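Print this article | E-mail this article

Landitz fault

The Landitz fault is a failure in robot arm control in which the arm follows its planned path correctly but with the gripper offset from where the software believes it to be. It takes its name from the Landitz test cell, a simulated workshop built at Foltwood to rehearse small-parts handling – and it is a lovely puzzle, because every joint reading looks healthy! 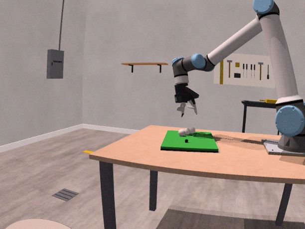

The Landitz cell in simulation, gripper open over the green board.

The fault was traced in January to a single tool-length value. A longer gripper had been loaded into the model, but the old length stayed in the controller, leaving the fingertips 60 mm lower than planned. On run 1524 the arm drove them into the board and kept pushing, and the simulator logged a joint overload. In a real cell that could mean a bent finger, a cracked mount or a hurt operator.

The usual remedy is wonderfully simple. The arm is sent to a known point at low speed, the gap is measured, and the program stays locked until the two lengths agree. Hattori, a later version of the controller, does this at every tool change.
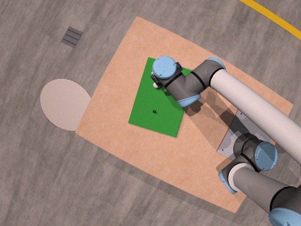 Yuzuki Takagi has objected that the check catches only errors in length, and that a gripper mounted at a slight twist would pass it and still miss small parts near the edge of its reach.

Last revised Oct 30, 2019

Contact the editors | Copyright Ristitz Reference | Back to top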